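Home & Garden Help > Kitchens > Cabinets and Drawers

Drawers drift open by themselves after moving a base cabinet

Posted by Plukent in September - 3 replies - 11 people following

We bought a house with a kitchen that had been laid out by somebody who evidently disliked cooking, and I moved one base cabinet to the other side of the room so there would be a counter next to the stove. The move went fine. My back has filed a complaint but the cabinet arrived in one piece.

The trouble is that the top two drawers now roll open when nobody is near them. Only an inch or two, but it is always at night and always when I am in the next room. They never did it in the old spot. The slides are the plain kind with little white rollers, no soft close. I have emptied the drawers, wiped the rollers and put everything back, and I still come down in the morning to find the cutlery on display.

Do I need new slides, or is there something cheaper? I would like to spend the money on something more fun, such as almost anything.

Share - Save - Report

Tuvum
4 found this helpful

Your slides are probably fine. Your floor isn't. Old roller slides have a small dip at the back that the drawer settles into, and it only takes a slight forward lean of the cabinet to beat it. The old spot probably leaned backward a touch, so the drawers behaved and you gave the slides the credit.

Put a level on the counter, front to back, then left to right, then inside the cabinet on the bottom panel. If the bubble sits toward the back, the front is low and you need shims under the front corners. Use the plastic or cedar ones from the hardware store, in pairs, pushed in from opposite sides so they stay flat. Folded cardboard works beautifully for a week.
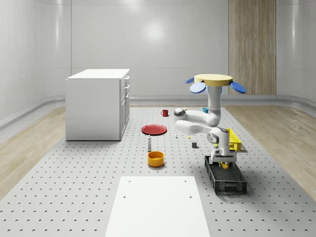

Do the shimming with the drawers in and loaded, then check again after you fasten the cabinet to the wall. Screwing it to a stud can pull the whole box out of level if the wall bows, and most walls do. If there is a gap behind the back rail where the screw goes, shim that too before you tighten. I skipped this in my own kitchen and had to do the entire job twice, the second time with the counter on and a good deal of language.

If it reads level and they still creep, pull a drawer all the way out and look at the rear ends of the slides. They should sit at the same height as the front or a hair lower. Loosen the back screw, nudge it down, tighten, try again.

Sollus
1 found this helpful

magnets. 7 bucks for a pack of the stick on ones and I never thought about it again. one did fall into the flour

Pētersons
2 found this helpful

Agree with Tuvum on the level. One thing to add - if you moved the cabinet from tile to wood, or onto a patch where the old flooring stops, the front and back feet may be standing on two different heights. Mine straddled the edge of some old vinyl and I spent a month blaming the drawers. I cut the vinyl back and haven't needed a shim.

Also check the box is still square. Measure corner to corner both ways across the front opening. If the two numbers don't match, it racked when you carried it, and the slides are no longer parallel. Fix that before you touch anything else.

Plukent (original poster)

Front was low, and not by a small amount. Two pairs of shims and the drawers have stayed shut for 4 nights. The level now says the stove is crooked, so I have put the level away.

Share - 7 comments hidden - Log in to reply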